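Talk notes: what the packing robot left us

Slide 2

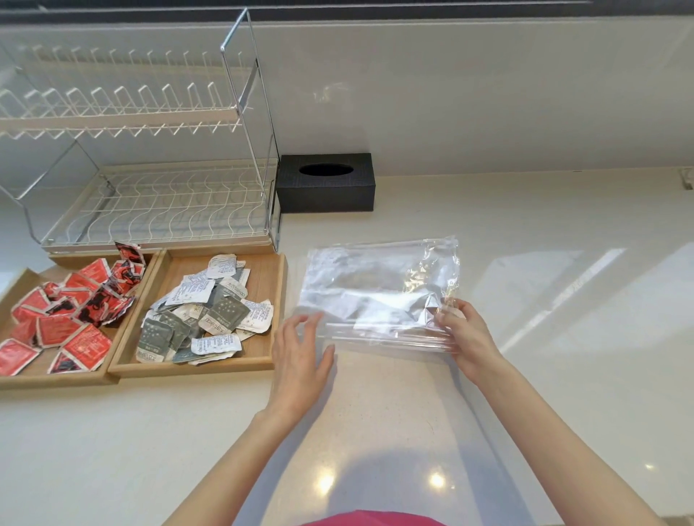

Bagging by hand: red packets, gray and white packets, one clear bag.

Say hi, then wait. I pack sample kits at Prirnix, and last April we got a Sorkatus line for the big orders. It takes anything over 500 kits. We still do the small ones by hand - and those are the fiddly ones!

My wrists are happier. My day is choppier, though, and I miss the long chatty runs.

Ask the room: who picks which jobs stay manual? Pause here. Then slide 3, the shift chart.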